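Small Business Web Presence
Session 4 handout: Planning a first website for a local client
Instructor: Sandro Gentile

Welcome back! Last time we looked at how a web shop finds its first customers. Today we switch sides and sit down with one of those customers, which for me is the best part of the job. You get to walk into somebody's business, ask nosy questions for an hour, and go home knowing how it runs.

Our working case is Birketex, a supplier of cords, sleeving and woven trim. They sell mostly to workshops and repair businesses, with a small counter trade on the side. Their present site is one long page with a phone number at the bottom. You'll be writing the plan for the new one, in your usual groups.

1. The first meeting

Go in with a notebook and leave the laptop in your bag. Clients start talking about fonts the minute they see a screen, and you want them talking about their customers for as long as you can manage it. Good openers:

Who called you yesterday, and what did they want?
What do people ask before they buy?
Which jobs do you wish you got more of?
Which calls would you love to stop getting?

That last one is gold! At Birketex the answer was opening hours and minimum order. Both fit in two lines of text, and both were missing from the old site. If your new site cuts those calls in half, the owner will be telling other owners about you by the end of the month.

Write down the exact words people use. Birketex calls one of its products "sleeving" in the catalog, while the callers say "cable sock," "tubing" or "that stretchy cover." All of these belong somewhere on the page. We'll come back to this in Session 5 when we do search, so keep your list.

2. Sorting pages from wishes

After the meeting you'll have a heap of ideas (the blog, the video, the customer login, the map with the moving truck on it). Put everything on cards and make two piles: what a visitor needs in order to buy or call, and everything else. Start building from the first pile. The second pile goes in a folder with a date on it, and you bring it out again once the site has been live for a while.

For a business this size the first pile usually comes out as a home page, a products page with a few sections under it, a page on ordering and delivery, and a contact page. Groups always want to add an "Our Story" page. Fine, if there's a story! Birketex has one, with a family quarrel and a flooded cellar in it, and I'd read it happily. Keep it short and put it after the products.

3. Pricing the work

People get nervous here, so let's do it slowly with real figures. Last year's group quoted the Birketex plan at 1,990 dollars as a fixed price, covering design, setup, writing help and one round of changes. Hosting and upkeep were quoted separately at 144 dollars a year. Payment was 30 percent on signing and the rest at launch.

Look at what that quote does. The client can see one number for the build and one for the upkeep, and can say yes to both without a calculator. The deposit pays for your first stretch of work. "One round of changes" is spelled out in the agreement, with a sentence explaining what a round is: a single written list, sent in one go. Please copy that sentence into your own template. I learned it the hard way with a client who sent changes by text message, one at a time, through most of a July.

Compare this with the Ukara quote in your reader. Ukara bills by the hour, and its proposal runs to several pages of tasks. It's careful work and I'd hire them tomorrow, but a shop owner reading it over lunch can't tell what the bill will be. Mark the places where you would stop reading.

4. Who does what

Even a tiny project needs names next to jobs. In our groups of 3 it splits up nicely: one of you talks to the client, one builds, one looks after words and photos. Swap for the next project so that everybody gets a turn at the phone. Yes, everybody.

The words-and-photos job sounds like the easy one and it never is. Text from the client arrives late. Photos arrive sideways, or tiny, or with a thumb in them. Ask for both on the day of signing and put the due date in the agreement. The Frei agency sends its clients a one-page sheet with a blank for every piece of text on the site, and I love this idea so much that I've made it part of your homework.

5. Launch and the weeks after

Test the contact form from your own phone, then from somebody else's. Check that the message lands in an inbox that the owner reads. (The Giltness case in your reader covers a form that fed a dead mailbox for a whole season. Read it before you launch anything, ever!)

Then call the client a week in and ask what's changed. Are the calls different? Has anyone mentioned the site? Write the answers down word for word. With permission, a sentence from a happy client is worth more on your own home page than anything you could write about yourself, and asking for it gets easier every time.

Homework, due October 18, 2026

Write the page list for Birketex, with one line under each page saying what the visitor should be able to do there.
Draft the blank text sheet, Frei style, on a single page.
Prepare a fixed-price quote with a build price, a yearly price and a payment schedule. Bring two printed copies, one for me and one for the group you'll be trading with.
Read the Giltness case and mark the point at which you would have caught the problem.

Questions go on the course board so that everyone gets the answer. I check it most evenings.
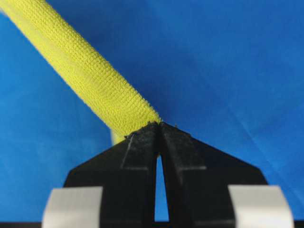 Yellow braided tube, close up.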